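Sunday, Wernilley workshop

Mug and saucer job, both arms. Left gripper still comes down a touch differently each time I run it from the saved start pose. Mulent's notes say the arms hold position well enough for this. I don't believe it until I've seen a full day of it.

Ran the set 12 times before lunch. Counted a run as good only if I didn't touch anything. Three good. The clip Halás keeps sending round shows one clean go and stops there, so I'd like to know how many they threw away.

Cable slack: both purple runs loop at the wrist, the right one high above it. Left one goes down over the base and off the front of the platform. Might be pulling on the joint at full reach. Tie it lower and try again before blaming the software.

Layout for the next batch: five mugs in the tray, front-row handles towards the front edge of it, three saucers in a line behind. Left gripper starts over the cork-coloured round at the back left, right one near the cloth in the corner. Don't shift the tray between runs.

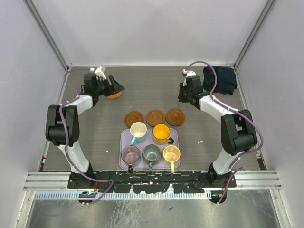 To do
Re-zero left elbow, cold.
64 more runs, same start, write down every miss.
Ask Stindura what their grip pads are made of. The leaflet says "all surfaces", which tells me nothing.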